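Hats, hats, hats - and where to put them 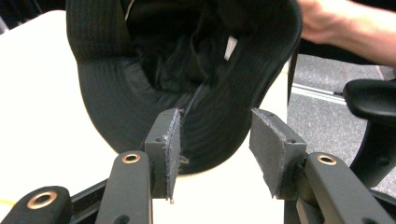 Last changed: Tuesday, 7.40 pm

Quick one this month, I'm typing with the tea going cold and the bins still to do.

Sun hats are out of the loft boxes and back on sale at the Rolthorpe shop. Bucket hats mostly. Plenty of black ones, which always go first, so don't hang about if you want one. Stitched brims, the sort with rows and rows going all the way round. Turn one over before you buy, feel the brim, look in the crown for the label. Some have a cord as well and some don't, please check before you get to the till and not after.

Final count was 101 hats. I know the poster says 100. Dennis Kashindye found another in the pocket of a donated coat after the posters had gone to print, and no we are not printing them again.

Prices. Plain ones on the long rail, lined ones in the basket by the door. If it hasn't got a ticket ask Dennis, he did the pricing and he has the list. Do not ask me, I will guess and I'll guess low.

Few bits on looking after them, as three people have stopped me in the street about floppy brims:

Wash by hand, cool water, drop of ordinary washing up liquid. Inside band first, thats where the sun cream gets in. Don't wring it. Press it in a towel and leave it be.

Dry it upside down with the crown open. Stuff it with a tea towel if it's gone creased. I use an old pudding basin, the big one, and pull the brim down over the edge while it's still damp. Overnight usually does it.

Black ones away from the window please. They go a sort of brown otherwise and there's no getting it back. Fluff shows up too - bit of parcel tape round your hand, sticky side out, quick pat all over.

Storing. Stack them one inside another, 7 to a pile, no more. The pile from last year was far higher and the bottom ones came out like pancakes. Brims flat, nothing heavy on top. No pegs on the brim either, they leave a dent. The Baloyi boxes with the lids are the right size and there are spare ones under the stairs, take what you need but bring them back.

Still after: hat stands, tissue paper (used is fine if it's not ripped), a mirror that people can see the top of their own head in. The one we've got is hung for someone about four foot tall.

Raffle money came to 1080 altogether, very pleased, thank you. Most of it is going on new shelving for the back wall so the winter things can come up off the floor. Measuring up next week, if you own a decent spirit level give me a shout.

Woolly hats - not yet!! Please keep them at home until the autumn, we have no room at all.

Right, bins.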